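Folding and Stacking Clothes on a Soft Surface: Effect of Fold Order on Bundle Size

Project report
Isabelle Turcotte
July 20, 2026

1. Background

Most household advice on folding assumes a hard, flat surface such as a table or an ironing board. In small flats the bed is often the only surface large enough to lay a garment out. A bed differs from a table in two ways: it gives under the hand, and its cover adds friction. This report looks at how those two factors change the size and shape of a folded garment, and whether the order of the folds can make up for it.

The work follows on from the Inley storage study carried out by last year's group, which measured drawer use but took the folded garment as a given. The storage box used for the final fit test was the Devari underbed box from that study.

2. Materials

The garments were everyday items in dark cotton and jersey, some plain and some with stitched or woven stripes. Striped items were included on purpose. A stripe gives a reference line on the cloth, so any twist introduced during folding can be seen without marking the garment.

Two surfaces were used: a bare table and a made bed with a lace bedspread. The bedspread was left on for all bed trials. Its raised pattern catches on knitted cloth and makes sliding a bundle across it noticeably harder than on the table.

Height was read with a steel rule under a flat board weighing 446 g, placed on the bundle for the length of one reading. Without the board, readings from the same bundle varied too much to be of use.

3. Method

Each garment was folded in one of two orders.

Order A: lengthways first, then across into thirds.
Order B: across into halves first, then lengthways, then across again.

The garment was smoothed once by hand before the first fold and was not smoothed again. Each finished bundle was lifted by its sides, moved to the stack and set down. Lifting from the sides was chosen over sliding a hand underneath, which on the bed pushed the lower layer out of line. A bundle was recorded as "held" if no layer dropped by more than one finger width during the move.

In total, 83 folds were recorded across both surfaces. Trials in which the garment had been put on inside out were discarded and repeated.

4. Results

4.1 Height

Order A gave the lower bundle on the table. On the bed the difference between the orders was smaller, and for the thicker garments it disappeared. The likely cause is that the first long fold sinks into the mattress along its middle, leaving a ridge that the later folds then build on.

4.2 Edges

Stripes parallel to the last fold were the most useful. When a stripe ran along the fold edge, an error in alignment showed at once and could be corrected before the bundle was moved. Plain black garments gave no such warning, and their edges had to be checked by touch.

4.3 Holding during the move

Of all recorded folds, 17 did not hold. Most of these were Order B bundles folded on the bed — the open edge was on the outside and the lace pulled at the bottom layer as the bundle was raised. Thick bundles held better than thin ones when pressed firmly at both sides.

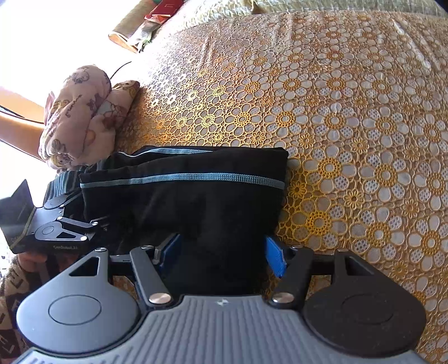 Figure 1. Black bundle on the lace bedspread, pinched from both sides; blue-grey stitched stripe along the fold, striped fabric under the left end.

Where one bundle rested partly on another garment, the raised end tilted the whole bundle and the height reading was taken at the lower end only. These readings are marked in the data sheet and were left out of the averages.

5. Limits

Only one mattress was used. A firmer one would be expected to give results closer to those for the table. The board method also flattens jersey more than woven cotton, so heights should be compared within a cloth type and not between them.

6. Further work

The trials will be repeated in September with a thin board placed under the bedspread, to separate the effect of the mattress from that of the lace. The folding sheet will also be changed to record which side the open edge faces. At present this has to be worked out from the notes.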